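The Tiny Plans That Get Things Done

By Karla Zamudio

Ask Saodah Kusuma what got her interested in habits and she'll tell you it was a dentist. She was a second-year psychology student, she had been told for the fifth time to floss, and for the fifth time she had nodded and meant it. Why, she wondered on the bus home, did meaning it do so little?

She has spent her working life on that question, and I could listen to her talk about it all day. We met at her office in Lirdale, where she runs a small practice for people who feel stuck, and I'd planned on an hour. I stayed for most of the afternoon!

The idea she leans on most is the if-then plan. Psychologists call it an implementation intention, a mouthful of a name for something a child could do. You pick a moment that is already part of your day, and you tie one small action to it. If I pour my coffee, then I take my vitamins. If I hang up my coat, then I put my running shoes by the door. The goal stays in the background and the moment does the reminding.

"People come in with wonderful goals," Kusuma told me. "Be healthier, be calmer, write the book. I ask them when. And they look at me as if I'd asked something rude."

Her longest-running group is called Flenonis, and 188 people have gone through it so far. They meet in the evening, write a single plan on a card, and come back 15 days later to talk about how it went. One plan, that's all. Ridwan Purba, a retired bus mechanic who joined in February, wanted to write down six and was talked down to one: if the evening news ends, then I clear up for two minutes. He picked the bedroom to begin with, since it bothered him most.

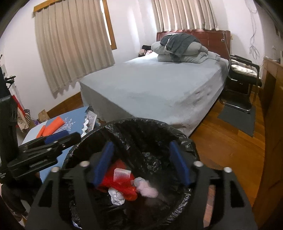

Why small works

Part of the answer is plain memory. We forget things at the exact moment they'd be useful, and a cue you can see or hear takes that job off your hands. But Kusuma thinks there is more going on. A small action that gets done is a piece of evidence, and people are always collecting evidence about what sort of person they are. Purba had called himself a slob for 30 years. After a few weeks of his two minutes he had stopped using the word, and his wife noticed before he did.

I tried it myself, naturally. My plan was to call my mother if I walked past the bakery on Setiawan Street, and I have now talked to her more this summer than in the whole of last year (she's delighted, and a little suspicious).

It doesn't work for everybody. Shagufta Siddiqui, who leads the group with Kusuma, says the plans fall flat when the goal belongs to somebody else — a spouse, a boss, a doctor. She also sees people choose a cue that is far too vague. "When I have time" is her least favorite. She asks for a door, a kettle, a song on the radio.

And if you miss a day? Siddiqui's advice is to leave the card where it is and wait for the kettle to boil again tomorrow.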